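**Re: [vosterlow-jigsaw] February swap: the missing piece rule**

> Could we please settle whether a puzzle with a piece missing can be swapped as complete if the box says so in pencil? I brought home a 2,000 piece harbor from the last one and it was short by 2, both sky. Also, is it still at the Odukoya Hall, and do we have to bring our own tables again?

Pencil doesn't count. We went through this with the windmill, and the windmill came back to me three times before I gave up and framed it with the hole in it.

My suggestion is a strip of masking tape on the lid with the number missing, in pen. If you don't know, write "don't know." I'd take a "don't know" over a "complete" from certain members of this list, myself included.

Yes to the Odukoya Hall, doors at 2. Rent has gone up to 260 for the afternoon, so it's 15 a household this time. Kids free, and they can stop telling me they're under twelve while holding car keys.

On tables, the hall has a few but they wobble, and anything over 500 pieces really wants a flat pale top so you can find the dark edges. 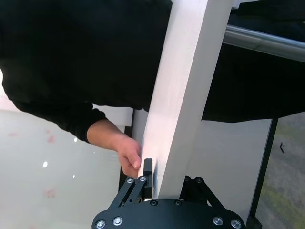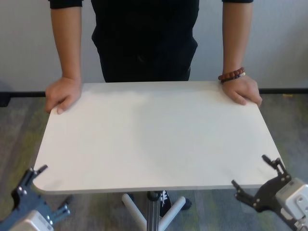 White top, black shirt, a hand at the edge in both.

If you have something like that and a car it fits in, write to me off list. Card tables are welcome for the kids' puzzles.

The Drudano boxes are still in my hallway, by the way. Whoever left them, they've been there since fall and I've started dusting them.

As for your harbor: I may have the sky. I have a jar.

--
vosterlow-jigsaw: to leave the list, reply with "unsubscribe" in the subject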